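Folding of soft laundry

Folding of soft laundry is the stage of household washing that follows drying, in which cloths, towels and blankets are reduced to flat or bundled shapes for storage. It is usually done on a table or bed, or on top of a larger textile.

Small cloths are folded in halves or thirds. A bundle fold leaves the front face rumpled and is quicker, but takes up more depth on a shelf – around 5 cm for a hand cloth. Dark items laid on a white blanket are easy to tell apart, as with a folded navy-blue cloth on a fluffy white one.

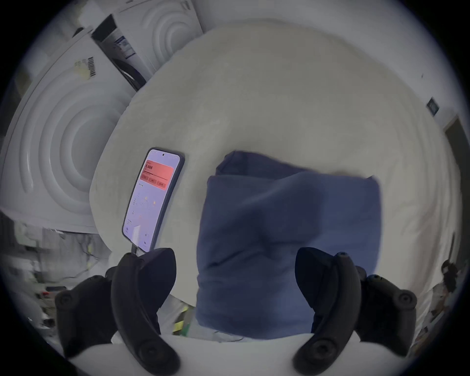 Plush blankets

Plush and fleece blankets do not hold a crease and tend to rise in a mound when heaped. They are normally washed at 40 degrees or below and folded last, with the pile facing inwards. Makers' labels differ on tumble drying.

Storage

Folded cloths are stacked with the closed edge outwards. Blankets are kept at the bottom of the stack or rolled – a method described by Aidan Phelan in the Clevum household guide.

See also: Airing cupboard; Ironing; Linen press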